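Notebook, bench 2
August 18, 2022

Picking up the water hardness work again. The last useful entry was in March and the burette has been sitting since then, so the first hour went to cleaning. Stopcock was stiff. Took it apart, wiped it, put a very thin smear of grease back on and ran three fills of deionized water through. No drips after that. There is a small chip on the rim at the top which I don't think matters, but don't use it with the funnel wedged in.

Aim for the week: get a hardness figure for the tap at this end of the building, the well at Plarnititz, and the rain tank, all by the same EDTA titration, so that the dye people can stop guessing. The madder baths keep coming out different and the recipe we follow says only "hard water," which could mean anything. The Nilo recipe is no better. It says to add chalk until it looks right.

Made up fresh EDTA, 0.01 M. Old bottle had no date on it and I poured it out. Standardized against calcium carbonate dissolved in a little dilute hydrochloric acid, boiled briefly to drive off the carbon dioxide, cooled and made up to the mark. Let it cool properly this time. In March I made it up warm and the level had dropped below the line by the time I came back from lunch.

Buffer is the ammonia one, pH 10. It smells strong enough that it's probably still fine, but I checked with the meter anyway. Keep the cap on it. The fan over bench 2 is weak and the people on the Soriano job complained last time.

Indicator is Eriochrome Black T, ground up dry with table salt. A pinch on the end of the small spatula is plenty. The liquid version goes off in days and I've given up on it. 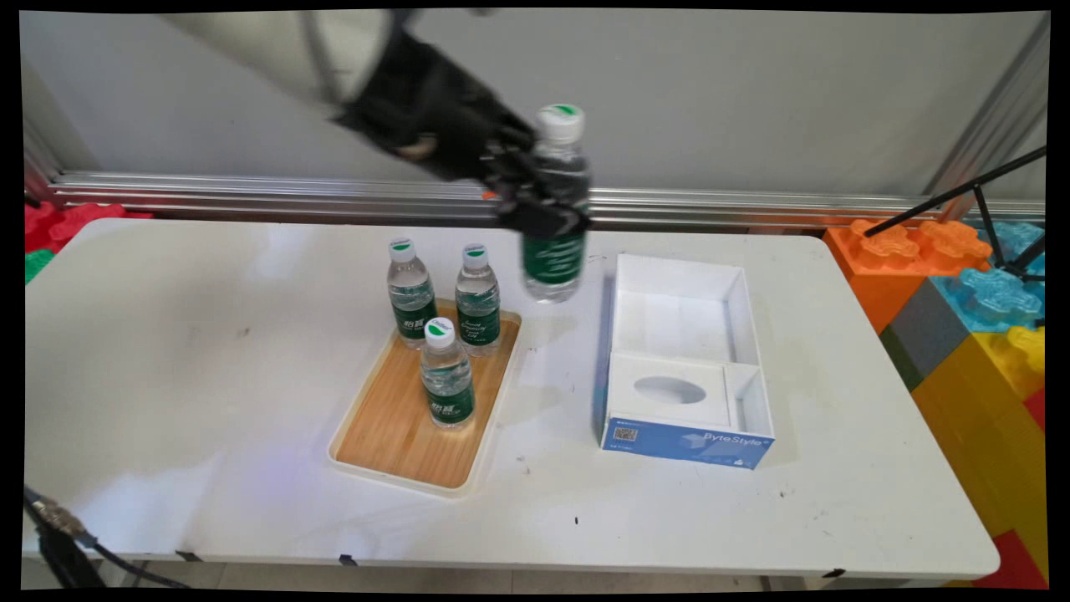

First titrations were on the tap. Ran the water for a couple of minutes, filled the flask, took 50 mL by pipette. Wine red at the start, then purple for an annoyingly long time, then blue. I overshot the first one and threw out the result. The next three agreed within 0.1 mL, which is as well as I can read this burette. Average works out to 238 mg/L as calcium carbonate. That's hard by any table I can find, and it fits with the state of the kettle.

Well water gave trouble. The color change was muddy and never got to a clean blue, more of a gray. I think it's iron. The sample had a faint orange settling at the bottom of the jar when I picked it up, and the Plarnititz pump is old. Filtered some and tried again, slightly better but I would not put a number in the book. Options are to mask the iron with triethanolamine or to take a new sample after letting the pump run longer. Will do both if there's time. Leaving the well blank in the table for now.

Rain tank went as expected, very little in it. The endpoint came so early with a 50 mL sample that the reading error was a good part of the answer. Should repeat with 100 mL. For the dye people it's enough to say it's soft.

Test strips, for comparison. The pack from Ivirari has steps on the color chart so wide that the tap could sit in either of the top two squares. Under the bench lamp I called it one way and by the window I called it the other. Fine for deciding whether a sample needs diluting, no use for anything else. The strips also keep changing after the time on the packet, so read them when it says and then throw them away. There are 14 left in the tube.

Small dye trial in the afternoon. Same wool yarn, same alum mordant, same weight of ground madder from the same bag, one pot with tap water and one with rain water. Brought both up slowly and held them under 70 C. The tap water skein came out a clear brick red. The rain water one is more orange and looks thinner. That's one skein each, so I'm not claiming much, but it is the direction everybody told me to expect. A third pot with rain water plus a measured amount of calcium carbonate would settle it. Work out the addition from the titration and write it here before weighing anything out.

Tags are on the skeins, pencil only. Ink ran on the last set.

Notes for whoever uses the bench next:
The 2000 mL beaker has a scratch on the base. Don't heat it.
The magnetic stirrer jumps at low speed. Start it a bit higher and turn it down.
EDTA goes in plastic, not in the glass bottle with the ground stopper.
Rinse the pipette with sample before the first reading.

To do: new well sample, triethanolamine if we have any, 100 mL repeat on the rain tank, third madder pot. Also redo the tap in the early morning before anyone has run it, to see whether standing in the pipes changes the figure. Wash the flasks tonight, the indicator stains if it's left in.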